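Teaching by Hand at the Mestbridge Workshop

Tobiloba Sani has led the demonstration programme at Zellcombe since April. Her team of operators guides a robot arm through the dismantling and refitting of used desktop computers, and each guided run is kept as a lesson for the machine.

"We do not write out the movements," she said. "An operator holds the controls, does the job at a sensible pace, and the robot is given the record." The present collection stands at 3,145 runs, of which 132 were set aside for checking.

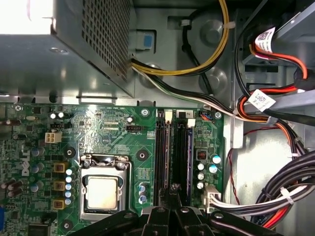 Memory modules were chosen as the first task at the request of Miklós Szűcs, who trains the operators. He considers the approach to be the hardest part to teach. With both slots empty and the fingers coming down beside the processor socket, an operator must judge depth from the wrist view alone. "New staff hurry," Mr Szűcs said. "I ask them for 200 runs before any of their work is kept."

He prefers remote control to moving the arm directly, as a hand on the arm tends to block the operator's own view. Ms Sani still uses direct guidance for cable work, where she finds the remote handles too coarse.

The next set of lessons, on drive cables, will be recorded with Linison.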